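I'd been trying to get a sit-down with the woman who runs the walking tours in Clulano for ages, and when she finally said yes it was on the condition that we did it on the ferry. "I can't talk about this place standing still," she told me, already halfway up the gangway with a bag of mandarins.

So we talked on the water, on the slow run from Clulano across to Jundasus, with the old quarter sliding past on the left. She's lived here 10 years and still pays for the top deck. I asked where she'd send someone with a single day and she groaned. "Everyone wants the market. Fine, go to the market! But go in the back way, past the dye works, and you'll smell it before you see it."

The dye works closed before she arrived, but the lane behind it is still stained a sort of plum colour, and it's my favourite bit of town too (I didn't tell her I'd found it by getting lost looking for a bank).

Her big love is the Tsai steps, all 500 of them, which climb from the harbour to the old signal house. I'd skipped them on both my earlier visits. She was appalled. "You take them in the evening, you stop at the second landing, you buy the fried dough from the window there. Then you decide if you want the rest." And do people usually want the rest? "Half of them. The other half have another dough."

We got onto the subject of when to come. May is her pick — the fog has cleared off by then and the guesthouses haven't put their summer prices up. She's less keen on festival week. "You'll see the lanterns and the back of somebody's head. I'd rather have the town with its hair down." 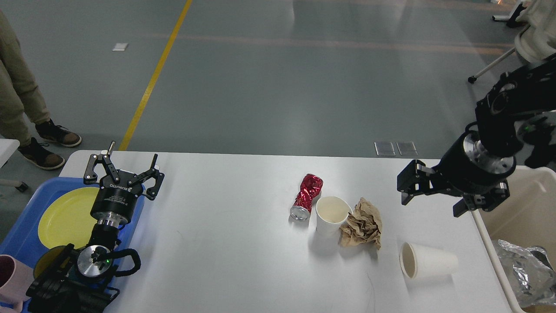
*2 min read*

Jundasus, when we got there, was quieter than I remembered. She walked me along the sea wall to a noodle counter with four stools and ordered for both of us without asking, then went straight back to complaining about the new bus timetable. Apparently the Peson bus now leaves before the ferry ties up, so if you're heading to the hot springs you've got a long wait or a taxi. "Take the wait," she said. "Have a swim off the wall. Bring a towel, though, the stones are rough as guts."

I asked if she ever gets sick of showing people the same streets. She thought about it for most of a bowl. "I get sick of my own jokes. The streets are all right."

The last boat back goes at dusk and we very nearly missed it, because she wanted to show me a blue door. It was a good door. She still had one mandarin left and we split it on the top deck.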